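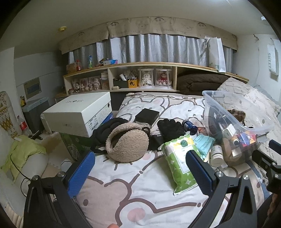
Home | Gallery | Notes | Shop floor | Contact
Print this page | E-mail to a friend

Can a machine tidy a bed yet?

In June I visited the small workshop of Kondov in Kesaditz, where a picking arm sorts mixed parts into trays. It handles 700 parts in one shift and stops maybe twice. People there asked me why it cannot do the same at home. I think the answer is on any bed where things were put down for a moment and stayed.

Gloves, a bottle on its side, soft packets, a plush blanket. Each one needs a different grip, and the soft ones change their shape when you touch them. The Kondov arm knows 130 shapes, and all of them are hard.

A toothpick container, a nail polish bottle and a white cap that says "PUSH DOWN & TURN". Small round things can roll away, and a cap like this one asks for two movements at the same time.

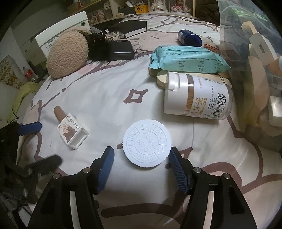 Filali wrote to me that sorting is the easy half, and that a home machine must first learn what its owner wants to keep. I agree with this, but I would still be glad to have the easy half.

Shares: 2 | Comments: 2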